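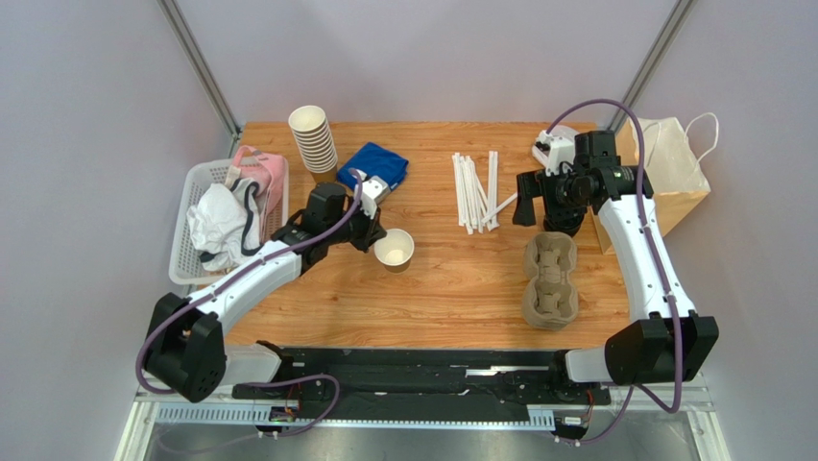
By Dorian Perrin and Lucienne Hervieu
Revised Fri 29 May

Chapter 2
The Cup Problem

Every teenager who has ever worked a counter has been taught to pack a to-go order, and the teaching usually takes less time than the paperwork. Cup off the stack, lid on the cup, cup in the carrier, straws in the bag, next. After an hour the new hire is slow. After a week the new hire is bored, and boredom is the usual sign that a job has been learned.

The two arms at the head of this chapter are not bored. A single paper cup stands between the stack it matches and the rest of an order: straws in their wrappers, black lids, a molded pulp carrier with two wells, a kraft bag with twisted handles. The left gripper has its fingertips at the rim. If you have ever poured your own coffee, you may be wondering what the chapter is going to find to talk about.

Start with the stack. Nested cups are made to be stored, and what makes them store well makes them miserable to separate. The rims sit so close together that a finger has very little to get under. A person solves this without knowing it, with a pinch and a twist and a small puff of irritation when two come off at once. Ask a good counter worker how she gets exactly one cup and she will show you, several times, getting faster and less helpful each time. We will call knowledge of this sort hand knowledge, and we'll be stuck with it until Chapter 9.

Then there is the cup itself. Squeeze it too little and it slips. Squeeze it too much and it is an oval, and a round lid will have nothing to do with it. The window between those two mistakes is comfortable for skin and rather less so for two stiff fingers.

The lid is worse. It has to be pressed down all the way around, and people check it by feel and by the click. A machine that only looks will see a lid on a cup and call the matter closed. The customer learns otherwise in the car.

2.1 What counts as doing a chore

Newspapers have announced the arrival of the household robot at regular intervals since before either author was born, generally in December, when there is space to fill. The announcements tend to rest on a demonstration, and a demonstration is a chore with its difficulties removed. The shirt is already flat. The cup is already off the stack, and somebody has stood it where the arm expects it.

We learned to be careful about this at Planddale, a food-service supplier with a packing room and a great deal of patience. The first system we saw there, built by a small outfit called Zirside, packed 44 orders in a row without a fault. The room applauded. Then a shift lead named Guthrie moved the bags to the other side of the table, where she liked them, and order 45 went on the floor.

Guthrie asked whether it could be told about the bags. It could, in the sense that an engineer could come back and spend 30 hours telling it. She said she had someone starting Monday who could be told about the bags by pointing.

For the rest of this book, then, a machine can do a chore when it can do it in a room arranged by someone else. You will notice that this definition is unkind. It is also the one your employer applies to you.

2.2 Clutter

Look at the table again and notice how little of it is cup. A folded blue cloth lies right beside the stack. On the left is a perforated basket with a crumpled white item and a pink one in it, and neither belongs in anybody's drink order. Real tables look like this. Kitchens look considerably worse.

Clutter does two kinds of harm. It hides things: an arm reaching across a table blocks a good part of what a camera would like to see, and the large thing in the way is very often the arm itself. Clutter also tempts. A system trained on tidy tables has no opinion about a blue cloth, and a system with no opinion may well pick it up and put it in the carrier.

Cloth deserves its own chapter and gets one (Chapter 5). For now it is enough to say that a cup has one shape unless you ruin it, while a shirt has a new one every time it is put down.

2.3 So, can they?

Some, in some rooms, on a good day. At Avside, where we spent most of last year, a pair of arms logged 700 lidded cups with a person standing by, and the person's job was mainly to re-seat lids. Whether the arms were doing the work and she was helping, or the other way around, was a question on which she held firm views.

The sections that follow take the order apart one step at a time: separating, grasping, lidding, seating the cup in the carrier, and finally the bag. Readers in a hurry may skip the bag. The engineers at Avside did, for eight months, and it was waiting for them.

Before going on, pack an order yourself wearing oven mitts, with one eye shut. Keep a note of what you drop, and in what order. You will need it for Section 2.4.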